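Domingo por la noche

Por fin he vaciado el cajón. El cajón, sí, el de la entrada, el que llevaba desde la mudanza tragándose todo lo que no tiene sitio. Me puse después de comer pensando que sería media hora y he acabado con la espalda hecha polvo y el suelo del pasillo sembrado de cosas: gomas del pelo, el manual de la lavadora, llaves que no abren nada, dos mecheros, un dedal (¡un dedal!, si yo no coso) y casi 32 monedas de países a los que no pienso volver.

Lo peor, como siempre, lo blanco pequeñito y alargado. Pilas, tubitos de pegamento, un termómetro sin funda, cacao de labios. Metes la mano a oscuras y todo es lo mismo. Así que decidí ponerme seria y mirar cosa por cosa lo que llevaba impreso, que a mi edad ya significa gafas y lámpara. He aprendido más de símbolos esta tarde que en toda la vida. Antes los veía como adorno, la verdad, circulitos para rellenar hueco.

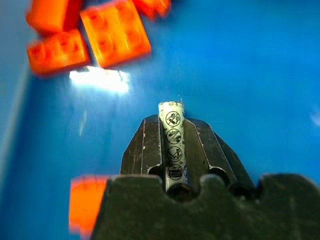
Karabo Shezi me escribió justo entonces que en su casa todo eso va a un bote de cristal con tapa, que los dibujitos hay que leerlos antes de tirar nada y que, si llevan el contenedor, es por algo. Que lo que no se pueda identificar, al punto limpio, y que deje de darle vueltas. Le contesté que muy bien, pero que el punto limpio me queda a dos autobuses y que hasta marzo no abre los sábados por la tarde. Me mandó una cara con los ojos en blanco.

Total, que he hecho montones. Uno para lo que se queda, otro para regalar y otro que he llamado «ya veremos», que es el que más ha crecido, claro. El bote de cristal también lo he puesto, eh, que una es cabezota pero escucha. Era el de los garbanzos de Mevell, el grande de 500 gramos, y todavía huele un poco aunque lo he lavado con vinagre. Le he pegado una etiqueta a mano y me ha salido torcida. La dejo así.

En el fondo del todo apareció el recibo de la estantería de Plesuma. ¡114 euros! Yo juraba que había costado menos, y durante meses se lo he dicho así a todo el mundo. También estaba la postal de Pravesh Kruger que daba por perdida, la del faro, con una esquina doblada. La he leído de pie y luego me he sentado en el suelo y la he leído otra vez. Tengo que llamarle esta semana, lo apunto aquí para que conste.

El cajón ahora cierra sin empujar con la cadera. Dentro solo hay las llaves buenas, las tijeras, un metro, la linterna y la cinta adhesiva. Me he levantado ya tres veces a abrirlo, por gusto. Mañana a primera hora, el armario de debajo del fregadero, si me deja la espalda, y comprar bolsas, que he gastado las últimas. Y pan.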